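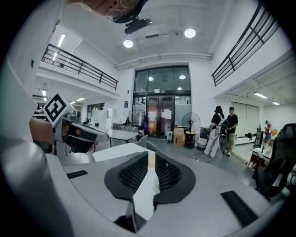
August, open day at Clesham, notes for the Ravn log. Demo slot started 10:30 and covered hand-held gripper capture, two units, bimanual. Steinar Mogensen gave the introduction and I took the questions. Both units ran the current firmware. The square marker on top of the gripper was tilted, and I want the mount angle checked against the drawing before anyone uses these recordings for calibration. The mesh-textured pads are the ones to keep for now. Recessed ceiling lights plus the fluorescent strips under the mezzanine make a wide brightness range in one view, so exposure should be locked before the next session in the hall.

Task was pick and place, foam blocks into a tray, operator wearing the head unit. Target was 20 takes per operator. Visitors were allowed to try after a short briefing. Most squeezed too fast at first and pushed the block out of the pads. Slower closing fixed it.

Logging: buffer set to 500 frames, flushed between takes. Left unit dropped its clock sync 2 times, both after a battery swap. Restarting the recorder cleared it. Takes on either side of the drops are flagged in the sheet, do not delete them yet.

Questions that came up:
Can the pads be changed without tools. No, one screw each.
Does the operator need the head unit. Not for the gripper data, but the Pirkinier alignment step expects it.
Payload. I gave the bench value and said we had not tested past it.

The visitor from Flotadon asked for a sample recording in their own format. Steinar has the converter but it still writes the gripper width in the wrong unit. Told them we would send it once that is corrected.

To do:
Check marker mount, both units.
Repeat battery swap on the bench with the recorder running, see if sync loss comes back.
Fix width unit in converter (Steinar).
Print a one-page briefing for visitors, with closing speed on it.
Return the spare charger to Ravn storage, shelf by the door.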